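The Long Way to Radthorpe

Gladys Cáceres had paddled the Bodin every July since she was old enough to be trusted with a life vest, and she had never once come in first, and she would have told you (at some length, if you had the time) that she had never much wanted to. The race ran from the old ferry landing at Bresine down to the mill bridge at Radthorpe, and there were 122 boards on the water that morning, most of them carrying people young enough to be her grandchildren.

"You're number 40 again," said the girl at the sign-in desk, handing over the bib.

"I asked for it," said Gladys. "My mother wore it, back when we all went down in canoes and the prize was a ham."

She pinned it on, tucked her braid under her hat, and went inside the boathouse to see who was there before the horn, because to her mind half the pleasure of a race was the talk that came before it.
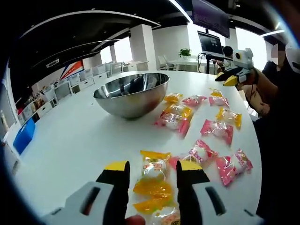 Wrapped sweets on the white table.

She put two in her vest pocket, one for the halfway bend and one for the bridge, which was how she had always done it, and then she carried her board down to the landing with the mist still sitting on the river.

The horn went at eight. The youngsters shot off in a great thrash of elbows and foam, and Gladys let them go, and waited for the water to settle, and then dug in with the long slow stroke her mother had taught her. Past the willows she went, past the Trimov farm with its crooked dock, where a brown dog ran along the bank beside her as far as the fence would let him.

At the bend she found a boy sitting on his board with his feet in the river and his paddle across his knees. He might have been 11.

"Are you hurt?" she called.

"No," he said. "Everybody passed me."

"Well, I haven't," said Gladys, and she drifted in alongside and held out a sweet. He looked at it for a while before he took it. They sat there chewing, the two of them, while the current turned them gently around to face the way they had come.

"It's pretty back there," the boy said, surprised.

"It is. I always forget to look."

Then he got up on his knees, and after a bit of wobbling onto his feet, and they went on down to Radthorpe together, talking about dogs.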